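Policy trained on hand-held gripper demos ignores clear containers
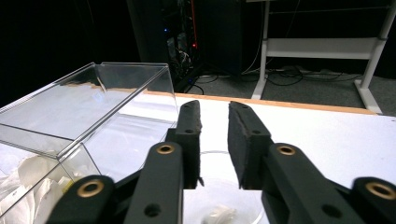 Fingertip view with the foam pads parted over the clear round container, acrylic box at left.

Posted by Agnes Dow, 10/28/18

We use 667 hand-held demonstrations to train a grasp policy from wrist images only. The task is to take tissue from one clear container and drop it in another. On opaque bins the policy is fine. With clear ones the fingers close too high — 40 trials, same failure mode. Validation loss looks normal. Is this a data problem or a camera problem?

Ross Rankin

Probably data. The walls barely show against a white tabletop, so the network keys on the tissue and has no cue for the rim. Repeat a subset on a dark mat and compare closing height. If the error drops, it is contrast. Also check your latency alignment between image and finger width. We were off by four frames at Rennie and it looked exactly like a height error.

Hervé Lefèvre

get a depth camera

Gilles Delaunay

Depth sensors often return holes on clear plastic, so I would not start there. Plot the error against table height first. Our hand-held set was recorded on one table, and the policy had learned that height as a constant. Five table heights in the new demos removed most of the offset. Foam pads compress too, so log the commanded width and the measured width separately.

This site uses cookies. By continuing to browse you accept our cookie policy.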